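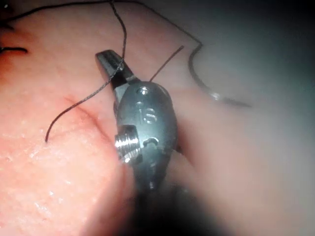

Vol. 2, No. 40

Diary > Work > Teaching the arm

14 November 2025

Long one at the console today, and my thumbs know about it! We're still on suturing, me with my hands in the grips and the Sturnico software recording everything I do so the model can have a go at copying it later. Three runs kept, and the rest binned by me before anybody else could watch them.

The bit I keep fluffing is the handover. You've got the thread in the jaws, you've got the curved needle lying off to one side on the pale stuff, and you've got to remember which piece of thread belongs to what (there are little ends everywhere by the afternoon). In October I'd have just grabbed and hoped. Now I go slowly, park the needle where I can see it, and leave the thread loose across the pink so it doesn't tug at the cut. The Eler notes say to keep every movement "deliberate", and I used to think that meant slow, but I think they mean don't dither. If I dither, it learns to dither. I've seen it do my little wobble before a grab, my exact wobble, and it was mortifying.

Spent ages squinting at the wrist view too. I've stared at that 16 on the metal so long I could draw it in my sleep.

Gotix want 40 clean runs before we move on to knots. Fine, but my idea of clean and theirs are miles apart. Must ask about the lag on the left grip, and bring a cushion. Soup for tea, too tired for anything else.

Comments

tsuchiya_fan: The wobble! Ours picked up my habit of opening the jaws twice.

needlesandpins: Do you keep the bad runs at all? We label ours and save them.

marrowfat: Get the cushion.

Last updated: Friday evening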